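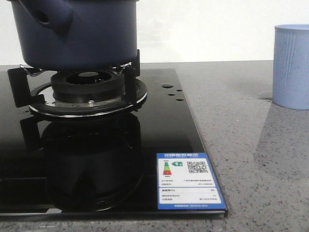
Muss man getrocknete Bohnen vor dem Kochen einweichen?

Man kann darauf verzichten, dann dauert das Kochen aber deutlich länger und die Bohnen werden ungleichmäßiger weich. Ich weiche über Nacht ein.

Startseite | Rezepte | Vorrat | Archiv | Über diesen Blog

Seit dem Umzug nach Dretum koche ich Bohnen nur noch aus der Tüte und nicht mehr aus der Dose. Angefangen hat es im November, als der Laden Palacios in der Bahnhofstraße weiße Bohnen im Angebot hatte. Ich habe zu viele gekauft und musste etwas damit machen.

Für eine Ladung nehme ich 800 Gramm trockene Bohnen. Abends kommen sie in eine Schüssel mit viel kaltem Wasser. Am nächsten Morgen gieße ich das Wasser ab, spüle durch und setze frisches auf. Dazu ein Lorbeerblatt und eine halbe Zwiebel, manchmal ein Stück Sellerie, wenn noch eins im Kühlschrank liegt. Aufkochen, Schaum abschöpfen, Flamme klein stellen. Es soll nur leicht sieden, sonst platzen die Schalen. 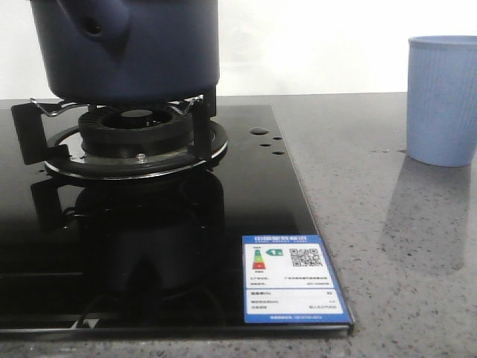
Dunkelblauer Topf auf dem Gasherd.

Beim Salz habe ich lange geglaubt, was überall steht: erst am Ende, sonst bleiben die Bohnen hart. Ich habe es dann mit derselben Tüte zweimal gekocht, einmal mit Salz von Anfang an und einmal ohne. Weich wurden beide. Die gesalzenen haben besser geschmeckt. Säure ist etwas anderes, Tomaten und Essig kommen bei mir erst dazu, wenn die Bohnen fertig sind.

Schwieriger ist das Alter der Ware. Bei Ekeo lagen im Winter Kidneybohnen, die nach zwei Stunden noch immer einen harten Kern hatten. Auf der Packung steht nur das Mindesthaltbarkeitsdatum, das Erntejahr nicht. Ich kaufe jetzt dort, wo die Regale schneller leer werden, und schreibe das Kaufdatum auf das Glas.
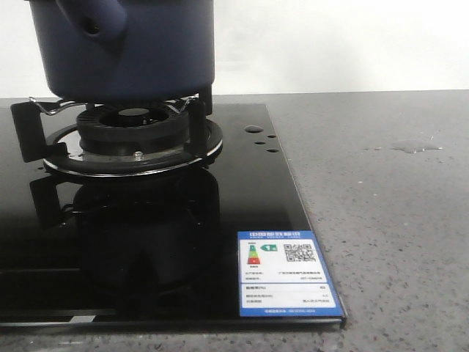 Bei uns in Adow ist das Wasser sehr hart, da hilft eine Messerspitze Natron im Einweichwasser, schrieb eine Leserin unter den letzten Beitrag. Ohne Natron brauche sie für Kichererbsen fast den ganzen Vormittag. Ich habe es bei Kichererbsen probiert und bleibe dabei. Bei weißen Bohnen lasse ich es weg, die zerfallen mir damit zu leicht, und bei zu viel schmeckt die Brühe nach Seife.

Die fertigen Bohnen lasse ich im Kochwasser abkühlen. Danach fülle ich sie mitsamt der Flüssigkeit in Dosen und friere den größten Teil ein. Im Kühlschrank halten sie bei mir ein paar Tage. Das Kochwasser nehme ich für Suppe. Eine Kelle davon in der Pfanne mit Knoblauch und Olivenöl, Bohnen dazu, Brot daneben, das ist bei uns ein normales Abendessen.

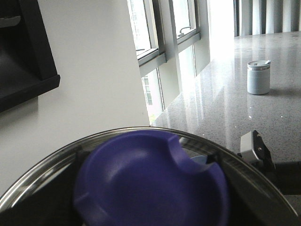 Edelstahltopf, darin eine lila Kunststoffschale.

Als Nächstes sind schwarze Bohnen dran. Wer eine gute Quelle für Borlotti kennt, bitte in die Kommentare, in Dretum habe ich keine gefunden.

13 Kommentare | 7 Mal geteilt
Kontakt | Impressum | © Bohnen und Brot | Nach oben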